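3.2 The small kitchen and what ended up where

I should say something about the kitchen itself, as it shaped the results more than I expected when I drew up the plan. Loukia Tsakiris and I had spent most of the winter visiting real kitchens with a notebook, and real kitchens are wonderful, but they are hopeless for comparing one household with another. One family has a windowsill deep enough for a week's post and the next has no windowsill at all. So for this part of the work we moved to a small mock kitchen, with the pretend food and the crockery kept in a crate beside it, and asked everyone to put the same things away in the same place.

The layout is plain enough. There is a white farmhouse-style sink in the middle, wooden counter to either side of it, and a gas stovetop on the right, beyond a strip of counter that is a good deal less use than it looks (more on that strip below -- I have become rather fond of it). At the back are two teal planter boxes side by side, which hold the radishes. Figure 2 takes in the sink and what lies around it, with the bowls out on the left-hand counter and a flat sheet of brown cardboard over the bottom of the basin.

People were given the crate and asked to "leave the kitchen how you'd like to find it". That wording was Evanthia Tzanetos's idea and I argued against it at the time. I wanted something tighter, along the lines of "put everything where it belongs", but in the April pilot that sentence made people freeze. They asked us where things belonged! Evanthia's version got them moving straight away, and what they told us afterwards was much richer, full of mothers-in-law and student houses and one very long story about a caravan.

We ran 74 people through the task, one at a time, and wrote down every put-down: what the thing was, where it landed, and whether it was moved again before the person said they had finished. That gave us around 3,000 put-downs in all. I had guessed the second moves would be a nuisance to record and not much more. They are now the part of the data I go back to most.
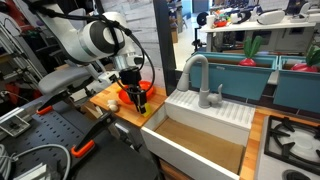

Take the bowls. Hardly anyone put a bowl down once. The first place was nearly always the nearest bit of clear counter, and people said as much ("I was just getting rid of it"). The second place was where the thinking showed. Some people nested the bowls and pushed them well back towards the wall, out of elbow range. Others wanted them apart, one for things that had been sorted and one for things that hadn't, and they would grumble if the two got mixed. I have coded these as "storing" and "working" bowls, after trying several fussier schemes, and Loukia coded a share of the sessions separately so that we could argue about the differences. We mostly argued about lids, which I have left out of this section altogether.

The eggs were another matter. An egg on a flat counter worries people, even a pretend one that could fall off every Friday for a year and come to no harm. We heard a lot of talk about rolling. The usual answer was to find the eggs a bowl, but a fair few people pushed them up against each other, or into a corner, and were then quite happy to leave them lying on the wood. When asked, they said the eggs were "together" or "settled", as though that dealt with it. I have kept both words as codes in the appendix, as I couldn't think of better ones.

Then there is the sink. In the home visits the sink was treated as a waiting room: things went in there before anyone had made up their mind. I had supposed this was to do with water and dirt, and that a dry sink with nothing to wash would lose its pull. It lost some of it. People using the small kitchen were slower to put food in the basin, and several said it felt wrong, but crockery went in just as readily as it had at home. The ribbed ledge behind the basin, either side of the tap, did better than I would have guessed. People stood spoons on it, and now and then a cup, and seemed to read the grooves as permission. One man told me that anything with grooves is "for later", and I wrote it down on my hand, having left the notebook on the wrong side of the room.

Now for the strip between the sink and the stovetop. At home this is the busiest stretch of counter in many kitchens, and it was where we found the salt, the oil, the phone and the tea mug. In the small kitchen it took far fewer first put-downs than the left-hand counter, which I put down to size at first. But the second moves tell a slightly different story. Things that people meant to use next were carried across to it quite late on, after the rest had been dealt with, and they were set down with more care (turned, lined up, looked at). So it may be that the strip by the stove is less of a dumping ground than the home visits led us to think, and that what we had been calling clutter was somebody's next meal, laid out in order. I would not want to push this too hard on one layout.

The radishes I will deal with briefly. They start in the planters, and we told people they were free to pick them. Some did and some were plainly shocked at the idea. Those who did pick them had trouble putting them down again, and wandered about with a radish in one hand while tidying with the other, which made a mess of our timings for those sessions. I have marked them in the table and kept them in the placement counts, but left them out of the timing comparison in Section 3.3.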